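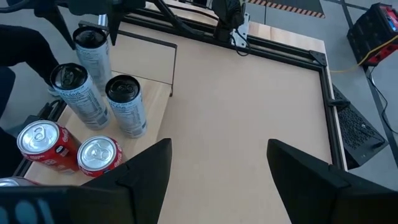 Cans on the platform: my visit to the Skendach open day

On 2 September 2023 I visited the open day of Skendach in Pennington. Skendach makes tables, steps and racks for shops that sell drinks. I work in the planning of small shops and I have bought from them two times, but I had never seen the building. I write this report for colleagues who could not come, and also for myself, before I forget the details.

How to get there

From the station in Pennington there is a bus, number 53. The stop has the name of the old mill and not of the company, so I traveled one stop too far and walked back along the road. The entrance is at the side of the building, behind the parking place. On the front door there was only a paper with an arrow. At the desk I received a name card and a map, and I could leave my bag in a small room with a lock.

The building has 4000 square meters. A large part of this is storage, and the storage was closed to visitors. We could see the wood room, the hall with the tables, and a room with old products on the second floor. I had expected to stay for two hours and I stayed for four.

The wood room

The first part was guided. Our guide was Yutong Xue, and she has worked with the shop furniture for many years. She speaks quickly, but she repeated everything when a person asked. In the wood room she let us touch boards before and after sanding. The difference is bigger than I thought. A can that stands on a rough board makes a scratching noise when you pull it forward, and customers in a shop think then that something is wrong with the can.

There was a long discussion about edges. A round edge is more pleasant for the hand. A square edge is easier to place exactly next to another board, without a gap where dirt can stay. Skendach delivers both. I have always ordered the square one and I will continue with it, though the round one felt very nice.

The hall with the tables

After the wood room we could walk freely. For me the hall was the best part of the day, and I went through it twice.

The tabletops are light wood, and the table I liked most has black aluminum rails along its edges, with a metal bracket in the corner where the rails come together. You can attach things to such a rail with a small clamp, and no hole has to be made in the wood. This is a question I often have with customers. They want to change the arrangement after one month, and with screws the table soon looks old.

On the left side of this table was a raised wooden platform, and drinks stood on it as they could stand in a shop. The tall slim silver cans with black lids were together, and the red Coca-Cola cans were beside each other to the left of the gripper fingers. One of the red cans leaned a little. I like it when a display looks like this. In a catalog all cans stand like soldiers, with every logo to the front, but in a real shop somebody takes one and puts it back a little crooked.

I also looked at the heights. Slim cans and normal cans are a difficult pair. If both stand on the same level, the shorter ones disappear easily behind the tall ones, and the customer must bend or reach over. With the short ones nearer to the customer the problem is smaller. A second step behind is another solution, but then the arm must go higher, and this is not good for older people or for children. I asked Yutong Xue which solution sells better. She answered that most small shops take one platform only, and they buy the second step later or never.

The floor is gray and it has black and orange tape in some places. Please look down when you walk there, also for the cables. On the right side of the table a yellow one came from a red and black power unit on the floor. A black mesh panel with holes hung at the same side. I would like to have such a panel in my own office, for hooks and for price cards.

Old products

On the second floor there is a room with the older series. The most famous one is the Stellska rack, which many of you will know from kiosks. I learned that it was first planned for glass bottles, and the cans came later. This explains the deep shelves, where a can at the back is almost impossible to reach. Beside it stood the Hondotau, a turning stand that was sold only for a short time. It turns very easily, maybe too easily. I would not put it near a door.

There is a book in this room where visitors can write. The oldest remarks were from August and most of them were about the coffee.

Food and prices

The coffee is indeed strong. There was soup and bread in the canteen, and you had to pay in cash. A vegetarian soup was also there but it was finished early.

Prices for the tables were not written anywhere. At the desk they gave me a sheet with the measures, and a person from sales will send the prices by e-mail. I asked for the table with rails in the smaller size, with one platform, and separately for two extra clamps.

Some practical remarks

Take comfortable shoes, the floors are hard. The wood room is loud and ear protection lies in a box at the door. If you want to test a platform with your own products, you are allowed to bring them, and I regret that I left my sample bottles at home. The last bus back to the station leaves soon after the closing, and the walk to the stop takes longer than the map shows.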